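**Re: shared kitchen at Clanisholm, what do we do about the washing up rota**

**jsleiman_14**
Right so the rota's been up since January and it's dead. Three names ticked last week. Three. I did pans on Tuesday that weren't mine and I'm not doing it again. Proposing we scrap the rota and go to wash your own, straight after eating, no soaking overnight.

Jihad (flat 14)

**oatsandends**
Wash your own is what we had before the rota. Didn't work then either. People "soak" stuff for four days

**jsleiman_14**
Then we put a limit on it. Anything in the sink past midnight goes in a crate by the back door. You want your pan, go and get it out the crate.

**Adoración P.**
Against the crate. We had that at my last place, Ibarra House, and it ended up with everyone's things in it, no one took them out, and we were eating cereal out of mugs. Also it stank.

What worked there was fewer things. One plate, one bowl, one mug each, the rest locked in a cupboard. You wash it becuase you have nothing else to eat off. 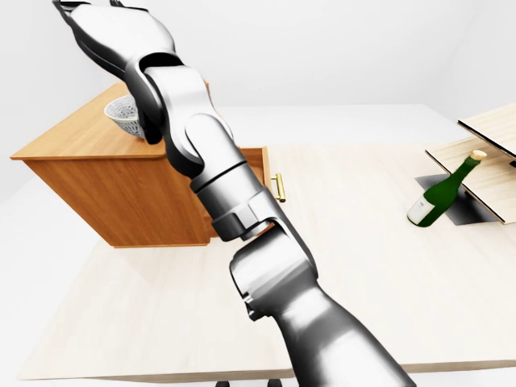

Obviously people need more than that if they've got friends round, so the cupboard key was on a hook and you signed for extras. Took a week to get used to. I'd do it again tomorrow.

**oatsandends**
one bowl each is a bit boarding school

**Adoración P.**
It is a bit, yes. The sink was empty though.

**kettle_hog**
Can I say the dishwasher. Why are we not talking about the dishwasher. Skidov do a slimline, 176 quid refurbished, split between all of us that's nothing. There's a gap next to the fridge exactly for it

**jsleiman_14**
Gap's for the recycling. And who empties it? Same problem, different box. You'd get clean stuff sat in there and dirty stuff piled on top of it waiting

**kettle_hog**
Emptying takes two minutes. Scrubbing someone's burnt rice takes half an hour. Not the same at all

**oatsandends**
with kettle on this one. Only query is plumbing, landlord would have to ok it. Last time I asked him for anything it was a tap washer and it took until after Easter

**marrow_fat**
Plumber quoted my sister 60 just to come and look. So add that on. Plus the Varkska one she bought leaked, get a new one or don't bother imo

**kettle_hog**
New is silly money, the one I looked at was 962. Not happening

**marrow_fat**
what's it made of, gold

**Adoración P.**
Can we try the bowls thing first? It's free. I'll sort the cupboard, I just need everyone to take their own stuff out and say which ones they're keeping. Anything left over goes in the cupboard, not the bin, before anyone panics about their nan's casserole dish.

**jsleiman_14**
Fine. Trial then. Not convinced but fine. I'm keeping my big frying pan in my room though, someone's had a fork at the non stick

**oatsandends**
that was probably me, sorry. didn't know it was yours. do sharp knives count as one each as well? I only have the bread knife

**Adoración P.**
Knives stay in the drawer, shared. Same with chopping boards and the colander. It's only what you eat off that's the problem.

**kettle_hog**
I'll go along with it but I'm still emailing the landlord re plumbing. No harm asking. If he says yes I want it looked at properly and not just shouted down by Jihad

**jsleiman_14**
I don't shout. Email him if you want

Cupboard day is 31st May, evening, after seven. Get your stuff out the sink beforehand please. Whoever owns the green saucepan, it's got something growing in it

**marrow_fat**
Not mine. Mine's the one with no handle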